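The Woman Who Wants You to Clear Off Your Sink
A long talk with Fotini Antoniadis about tubes, bottles, red cloths and the ledge where everything ends up

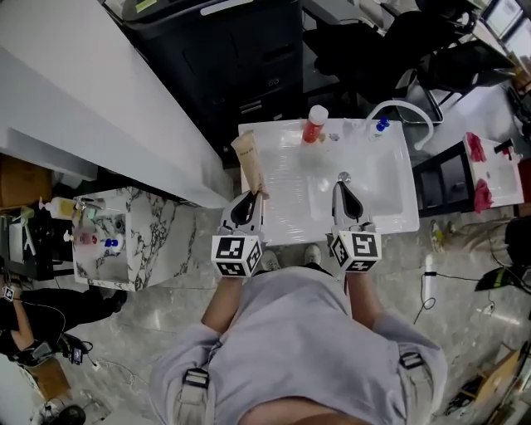

A beige tube held over the white sink, with the bottles along the far rim.

I had been in Fotini Antoniadis's workroom in Drastandale for maybe two minutes before she asked me what was on the edge of my bathroom sink at home. I said toothpaste. She waited. I said toothpaste, a razor, hand soap, the other hand soap, a thing of contact solution and (I was getting quieter by now) a candle.

"A candle," she said. "Do you light it?"

I have never lit it.

Fotini is a home organizer, though she doesn't love the word. She started out cleaning rental apartments with her cousin, Evdokia Kokkinos, and the two of them got so tired of moving other people's bottles out of the way to wipe under them that they began putting them back in better places. Renters noticed. Then owners noticed. She has been running her own business, Javlow, for 13 years now, and she does sinks. She'll do a linen closet if you beg, and she once did a whole garage in Karamanlidis, up the road, which she describes as a mistake. Sinks are what she likes.

"It's the smallest messy place in the house," she told me. "People will say they need help with the basement, and I go look at the basement, and it's fine, it's a basement. Then I wash my hands and there's no place to set down my ring."

The workroom is one long room with a good window, and I liked it right away. There's a long white countertop, a big black cabinet with drawers, an office chair, and two sinks, a larger one and a smaller one on a black stand with a couple of red cloths hung over it. She runs her classes there. I'd signed up for one in March 2023 with my friend Magdalini Moschos, mostly so the two of us would have something to do together that wasn't lunch, and I came back afterward with a notebook because I couldn't stop thinking about it.

I asked her to start with tubes, and she laughed, because apparently everybody wants to talk about tubes.

"A tube doesn't want to stand up," she said. "You can buy the ones with the flat cap, and those will stand on their heads for you until they're half empty, and then the top flops over and down it goes. So it's lying on the rim. And the rim is wet, and it slides into the bowl, and you fish it out and put it back on the rim. How many times a week do you do that?"

I said I did it that morning.

"Right. So lift it up. Give it a cup."

The cup is her big thing. She doesn't sell cups and she doesn't care what kind you use, as long as it's heavy at the bottom and you can get your hand in it to wash it. A juice glass is okay. She uses an old mustard jar at home. One tube for each person in the house goes in the cup, and any tube past that has to live in a drawer.

"Warrick fights me on this," she said, meaning Warrick Treloar, who teaches the evening class with her. "Warrick has a face cream for day and a face cream for night. I told him, wonderful, you've got a drawer for day and a drawer for night."

Bottles are a different story. She doesn't mind a bottle on the far rim, and she'll even let you have a couple. What bothers her is when they stop getting picked up.

"Go home and lift the biggest one," she said. "There's a ring under it. I'm not scolding, I have a ring under mine! But you should know about your ring."

I told her that my hand soap is one of those see-through bottles and that I sort of keep it out because it's pretty. I figured she'd have something to say about that. She was all for it.

"Good, keep the pretty one. I like a red soap or an orange soap, something with the light coming through it. If you've only got one colored thing back there, you'll see right away when something else has moved in next to it. It's the little stuff that gets you. Little caps. Those tiny bottles from hotels. The clear plastic whatsit that came off something, and you're saving it in case you find out what."

I have one of those too. It's been on my sink since I moved in.

We got onto drawers for a while, and I'll spare you most of it, but she has a rule I've been using ever since. Anything you touch every day goes in the top drawer at the front. Anything you touch every week goes at the back of that same drawer. If you touch it less than that, it isn't a sink thing at all and it needs to go live with the towels, or the medicine, or in the suitcase (so many of them turn out to be suitcase things). In class she had us sort a shoebox of odds and ends that way, and Magdalini and I nearly came to blows over nail scissors. Every week! Who cuts their nails every day?

"Couples have that same argument," Fotini said when I brought it up. "I had a pair in Cluvik who did not speak for the rest of the visit. It was over floss."

I wanted to know about the cloths. At home I have one sad sponge, and I'd noticed she always has cloths out, and that they're red.

"Red is so you don't use it on your face," she said. "My mother had red for the sink and white for people. I never changed it."

She buys them in packs of 30 and keeps a stack close by. One gets used on the bowl and the rim, and it goes over the edge to dry, opened out flat. When it starts to smell like anything, it goes in the wash. She doesn't use a sponge, and she was polite about mine, but I could see it cost her.

"Hang it open," she said. "If you wad it up behind the faucet you've made a sponge."

I asked what she uses to clean the bowl, expecting some secret recipe, and got dish soap and warm water. For the crusty part around the drain she likes baking soda on an old toothbrush, left to sit while you do something else, then scrubbed in little circles. She goes around the metal twice. After that comes a rinse, starting at the back and working forward, and then the whole thing gets wiped down with the cloth, the faucet last.

"Everybody does the faucet first since it's the shiny part," she said. "Then they rinse the bowl and splash the faucet. Leave it. It'll still be there."

She's got opinions on hoses, on pop-up drains, on soap dishes (against) and on those little trays people buy to put everything on. I'd have bet money that she'd be a tray person.

"A tray is a second sink that doesn't drain," she said. "You should see what's in the bottom of them. I picked one up once and the whole bathroom smelled like a pond."

So how did somebody end up caring this much? I asked it more politely than that. She thought about it for a bit and told me about her first solo job, a narrow little house that belonged to a man named Fotis Kouris, who'd hired her to help him get it ready to sell. He had lived there a long time. He told her she could do whatever she wanted with the bathroom, he didn't care, he was hardly in there. She cleared off the sink, found homes for what he used, washed everything and left him the soap, the toothbrush cup and a plant from the hallway.

"And he came in and washed his hands," she said. "That's it, that's the story. He washed his hands and he took his time. He dried them, and then he went and got his reading glasses and cleaned those too. He said he'd been doing his glasses on his shirt for years because there wasn't room."

He did sell the house. He sends her a card every April.

I asked if her own sink is perfect, and she made a face like I'd asked her weight. It's good in the morning, she said. By night there's a hair tie on it and a water glass and whatever her husband had in his pockets. She doesn't get worked up about that. She has a routine she does before bed that takes her less time than brushing her teeth: everything in the wrong place goes in one hand, the cloth goes in the other, she wipes, then she walks the handful to wherever it belongs.

"You have to walk it," she said. "That's the whole trick and people hate it. They'll wipe around the hair tie, they'll pick it up and wipe and set it back down. Walk it to the bedroom! It's 4 steps!"

(I've counted mine. It's more than that, but I take her point.)

Before I left she had me do it one more time, at the larger sink, like an exam. She put a pile of things on the rim, and I picked up the tube, and then I just stood there holding it, trying to remember if it was a cup thing or a drawer thing. She didn't help me at all. She leaned on the countertop and hummed.

"Do you use it every day?" she finally asked.

I said it wasn't mine, so I didn't know.

"Then ask whose it is," she said. "Half of what's on your sink, I bet you never asked."

I went home and asked. The contact solution turned out to belong to my sister, who hasn't stayed over since last summer. The second hand soap came with the apartment. I threw out the clear plastic whatsit after turning it over a few times under the light, and I moved the razor to the top drawer, front, and put my toothpaste in a jelly glass, where it's leaning at a slightly drunk angle but hasn't gone in the bowl once.

The candle I was going to put in a closet. I lit it first, just to see, and it smells like figs.

Fotini's daytime class at the Drastandale workroom is small and fills up fast, so write to Javlow early if you want in. The evening one with Warrick usually has a little more room. Bring an apron if you have one, and a shoebox with whatever is on your sink right now. She'll know if you cleaned it out first.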